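Books > Crime & Mystery > Signed and Small Press

The Kalla Ledger
by Settimio Cirillo

Print this page | E-mail to a friend

Hardcover, sewn binding, cream paper. Published by Bortolotti. Translated from the Italian by Amedeo Rizzi.

A customs clerk in the port of Grekberg finds a ledger in a drawer that should have been cleared years ago. It lists cargo for a ship called the Kalla, with weights, dates and the initials of whoever signed for each load. One set of initials belongs to his father. The clerk copies out four pages before the ledger is taken from his desk, and the rest of the novel follows what he does with those pages.

This is the second of Cirillo's Grekberg novels. It can be read without the first, though two of the dock officers appear in both. The pace is slow for the first few chapters and picks up after the inquest. Readers who want a gunfight should look elsewhere – there is one death on the page and it is over in a paragraph.

About this edition

The print run is 2,000 numbered copies. The first 4 were kept by the publisher and 1,996 are for sale. Numbers are sent out in order and we can't take requests for a particular one. Each copy has a bookplate signed by the author, pasted inside the front cover. The dust jacket is printed in two colors and the map of the harbor is on the endpapers.

A paperback is planned for November. It will not have the map or the bookplate.

Shipping

Orders placed before noon leave the same day. Books are wrapped in paper and packed in a stiff carton. If a copy arrives with a bent corner or a torn jacket, write to us and keep the carton until you hear back.

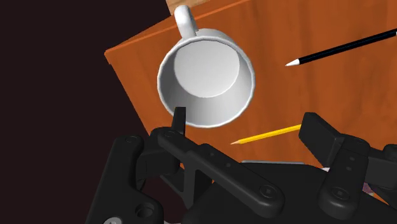 Also by Settimio Cirillo

Sukska – the first Grekberg novel. Paperback only. The hardcover is out of print and we don't expect more.

Tagged: crime fiction, in translation, harbor towns, limited editions

Contact us | Copyright Bortolotti | Back to top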